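Lowri Bowen has been selling pictures of the Yorath coast for long enough to know which ones pay. The sunsets don't. Her best earner last year was a wet jetty at Rukalport, shot on a grey morning with one ferry tied up and a lot of empty space on the left.

"Designers want somewhere to put the words," she says. "I leave them a third of the picture."

Bowen licenses her travel work through Zaravent, a small agency that handles rights-managed pictures only. She has 1309 files with them. Most have never sold. A buyer pays for a stated use, in a stated region, for a stated time, and the fee changes with each of those. A quarter page in a regional guide might bring her $70. A cover can go for several times that.

Captions take up more of her week than shooting does. She writes the place name in English and in the local spelling, then the season, the weather and the year.

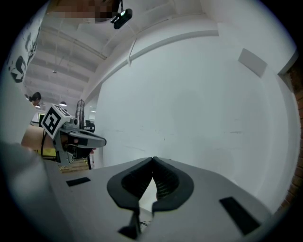
Does a longer caption sell more pictures? Up to a point, as buyers search by place and season first and rarely get past the first few pages of results.

Elis Gittins, who edits at Zaravent, sends back captions that wander. He also sends back pictures of buildings with no property release when the owner is known to ask for one. The temple garden at Ladalow is one of those. Bowen spent 3 days there in May and came home with 115 frames, and the agency took none of them for advertising use. They are on the site for editorial use, at a lower fee.

She went back to Rukalport afterwards – same jetty, different tide – and put those up instead. Two have been licensed so far, both to the same calendar publisher.

Comments

marram_grass: Useful piece. I'd like to know what share the agency keeps.

Tony P: I gave up on rights-managed years ago. Too much paperwork for the odd cheque.

jettyrat: The grey morning ones are her best work, I reckon.

Contact the editors | Copyright 2025-05-12, all rights reserved | Back to top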